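Okay, I have to talk about soup, because I've been on a soup kick since the first cold morning in November and I don't see it ending any time soon. My kitchen windows have been fogged up for two weeks straight. My neighbors can smell onions from the sidewalk (sorry, Malte!).

It started with the lunch swap. If you missed the sign-up sheet by the coffee machine, the idea is pretty simple. Eight of us each make one big pot, we split it into jars, and everybody goes home with a week of lunches they didn't have to think about. Puspita Sinaga set it up last year and I was too scared to join, mostly because my one good recipe back then was toast. This year I said yes before I could talk myself out of it.

My first pot was split pea, and I'll admit it came out closer to spackle. You could stand a spoon in it! Tavion ate his anyway and told me to thin it with broth and squeeze half a lemon over the top, and wow, what a difference. I've been putting lemon in everything ever since - lentil, chicken and rice, even the tomato one, where it probably doesn't belong.
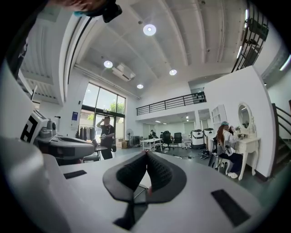 Rumton Office - Social Club News

The big hit so far has been Jintana Sukprasert's coconut squash soup. She roasts the squash with the skin on until the edges go dark, scoops it out, and blends it with a can of coconut milk, a thumb of ginger and more garlic than you'd think is polite. I asked her how much garlic and she just shrugged. I used six cloves and it was great. I also toasted the seeds with salt and ate them all standing at the stove, so none of those made it into the jars.

A few things I've picked up along the way. Noodles go in a separate container or they drink up all the broth by lunchtime. Potatoes get grainy in the freezer, but beans are fine. And please let your jars cool down before you put the lids on and stack them in the fridge. Bastian's barley soup was so good that I'm still thinking about it, and I don't even like barley!

Next round we're doing chili, which I know some people will say isn't soup. Take it up with Puspita. I'm planning a white bean one with green chiles and lots of cumin, and I could use a cornbread recipe to go with it (not too sweet, please). If you've got one you love, drop it in my mailbox or catch me at the coffee machine before 10 in the morning. And if you still have one of my jars with the blue lids, I'd love to have it back before the chili round.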